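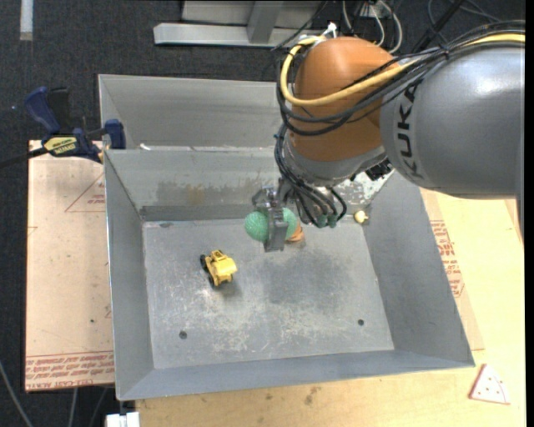 How many failed grasps do you keep?

Venomeo
17 June 2018
We're collecting grasps for a picking model. One arm, one metal bin, a few toys. Each attempt is saved with the camera view, the pose and a yes or no for whether the thing came up. So far I have 604 attempts and a great many noes. My colleague wants to bin most of the failures so the set is balanced. I'd rather keep the lot. Who's right?

predden_lad
Keep them. A model that has only ever seen success turns out like my brother-in-law.

over_and_out
Disagree, up to a point. If your noes are mostly the gripper closing on thin air in a corner, you're teaching it that corners are sad. Throw out the duplicates and keep the near misses.

Venomeo
Define near miss. The textured ball gives me plenty. Fingers close, ball leaves.

over_and_out
That's a near miss. Keep every one.

MacRitchie
What are you picking from besides the ball? We ran one set of objects for 60 hours and ended up with a world expert in one rubber duck.

Venomeo
There's a yellow toy digger or something of that family, a few small bits, and the ball. I swap 3 of them out after every session.

MacRitchie
Swap more. And shove them about between attempts, or they all drift to the walls and stay there. Ours spent most of December in a corner.

predden_lad
Don't shove by hand if you can help it. People put toys down nicely, the right way up. Let the arm drop them from a height and you get an honest mess.

MacRitchie
We tried that. The arm drops everything in the same spot.

predden_lad
Then pick a random spot. It's one line of code.

MacRitchie
It was 6 lines and a dented bin.

Venomeo
So, keeping the failures, tagging the thin-air ones so we can drop them later, random drops from tomorrow. My colleague says he'll agree when he sees the test scores.

over_and_out
Tag by finger gap when closed. Saves you watching them all again.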